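Cómo presentar una candidatura a los puestos de coordinación de actividades juveniles

Guía para personas aspirantes
Fundación Bakos — Área de Personas y Formación
Versión de junio de 2024

1. Objeto de la guía

La presente guía explica los pasos que deben seguir las personas interesadas en optar a un puesto de coordinación en los centros juveniles de la Fundación Bakos. Es aplicable a las convocatorias de los centros de Matham y Wimdale, tanto a jornada completa como a tiempo parcial. No sustituye a las bases de cada convocatoria, que prevalecen en caso de discrepancia.

Se recomienda leer el documento completo antes de iniciar la solicitud. El formulario electrónico permite guardar un borrador, pero este caduca a las 96 horas de la última modificación y no puede recuperarse después.

2. Antes de empezar

Localice en la página de empleo la ficha del puesto y anote su código de referencia. Cada ficha indica el centro de destino, el tipo de jornada, la franja de edad de las personas participantes y los requisitos imprescindibles. Los méritos valorables figuran en un apartado distinto; no reunirlos no impide concurrir.

Tenga preparados los siguientes documentos, en formato PDF:

Documento de identidad en vigor, por ambas caras.
Currículum de dos páginas como máximo.
Titulación exigida en la ficha o resguardo de haberla solicitado.
Certificado negativo de delitos de naturaleza sexual, expedido en los tres meses anteriores.
Certificados de empresa o de voluntariado que acrediten la experiencia alegada.

Los certificados redactados en otra lengua deberán acompañarse de traducción. En esta fase basta con una traducción simple; la jurada se pedirá únicamente a quien resulte propuesto para el puesto.

3. Alta en la plataforma

Las candidaturas se tramitan a través de Skikutix, la plataforma de selección de la Fundación. Para darse de alta:

Paso 1. Acceda al apartado «Nueva candidatura» e introduzca una dirección de correo electrónico que consulte con frecuencia. Todas las notificaciones se enviarán a ella.

Paso 2. Confirme el alta mediante el enlace recibido. Si no llega, revise la carpeta de correo no deseado antes de solicitar otro.

Paso 3. Introduzca el código de referencia del puesto. La plataforma mostrará el nombre del centro y la denominación de la plaza; compruebe que coinciden con los de la ficha.

Paso 4. Adjunte los documentos. El nombre de cada archivo no debe contener tildes ni espacios.

Quien desee optar a plazas en los dos centros deberá presentar una candidatura por cada una. Los documentos ya cargados quedan disponibles para la segunda.

4. La carta de motivación

La carta se escribe directamente en el formulario y admite un máximo de 2000 caracteres, espacios incluidos. El texto que exceda ese límite se pierde al enviar, por lo que conviene redactarlo aparte y pegarlo una vez revisado.

El equipo de selección espera encontrar en ella una explicación concreta de la relación entre la trayectoria de la persona y las tareas de la ficha. Resulta más útil describir con detalle un grupo con el que se haya trabajado (edades, duración, dificultades, forma de resolverlas) que enumerar cualidades personales. Evite reproducir el currículum.

Si ha tenido interrupciones en su vida laboral, no es necesario justificarlas.

5. La propuesta de actividad

Además de la carta, se solicita una propuesta breve para una sesión de tarde con adolescentes. Debe ocupar una página e incluir:

El objetivo de la sesión, en una sola frase.
La edad y el número previsto de participantes.
El desarrollo, con los tiempos de cada parte.
Los materiales y su coste estimado, que no podrá superar los 50 euros.
Las adaptaciones previstas para participantes con necesidades de apoyo.

Se valorará que la sesión pueda realizarse en una sala ordinaria, sin equipamiento fijo. Las propuestas al aire libre son admisibles siempre que contemplen una alternativa bajo techo. No se admitirán actividades que exijan a las familias la compra de material.

6. Valoración y entrevista

La puntuación máxima es de 100 puntos. De ellos, 40 corresponden a la propuesta de actividad y el resto se reparte entre la experiencia, la formación complementaria y la entrevista, según el baremo de cada convocatoria.

Las entrevistas son presenciales y se celebran en el centro de destino. Las dirige Ilona Gulyás, responsable de programas, junto con una persona del equipo educativo del centro. Constan de dos partes: una conversación sobre la trayectoria profesional y la exposición de la propuesta de actividad, seguida de preguntas. No se requiere presentación con diapositivas, aunque puede traerse material de muestra. 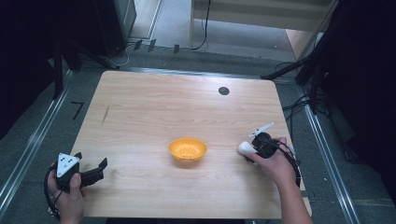
Mesa de madera clara con un cuenco de plástico.

Para preparar la entrevista se aconseja releer la propuesta presentada y prever cómo se modificaría con un grupo más numeroso o con menos tiempo disponible. Es habitual que se plantee también un supuesto práctico sobre convivencia: un conflicto entre participantes, una queja de una familia o una ausencia imprevista de personal.

Las personas que precisen adaptaciones — intérprete de lengua de signos, acceso sin escaleras, tiempo adicional — deberán indicarlo en la casilla correspondiente del formulario. La solicitud no se traslada a quienes puntúan.

7. Disponibilidad horaria

Los puestos de coordinación comportan trabajo de tarde y, en determinados periodos, de fin de semana. La ficha detalla el calendario ordinario. Indique en el formulario su disponibilidad real: las incompatibilidades declaradas desde el principio pueden estudiarse, mientras que las comunicadas tras la propuesta de contratación podrán dar lugar a su retirada.

8. Resolución y reclamaciones

El resultado se comunica por correo electrónico a todas las personas entrevistadas, con el desglose de su puntuación. Quien no esté conforme dispone de cinco días hábiles para solicitar la revisión desde su área personal, en el apartado «Mis candidaturas». La revisión la efectúa una persona que no haya intervenido en la valoración inicial.

Las candidaturas no seleccionadas que superen la puntuación mínima pasan a una lista de reserva con vigencia de un año. Puede solicitarse la baja en cualquier momento.

9. Consultas

Las dudas sobre requisitos y documentación se dirigirán a Krisztina Szűcs, del Área de Personas y Formación, mediante el formulario de contacto de la plataforma, indicando siempre el código de referencia del puesto. Las incidencias técnicas se notifican desde el botón «Ayuda» de Skikutix. No se atienden consultas sobre el estado de las candidaturas mientras el proceso de valoración esté abierto.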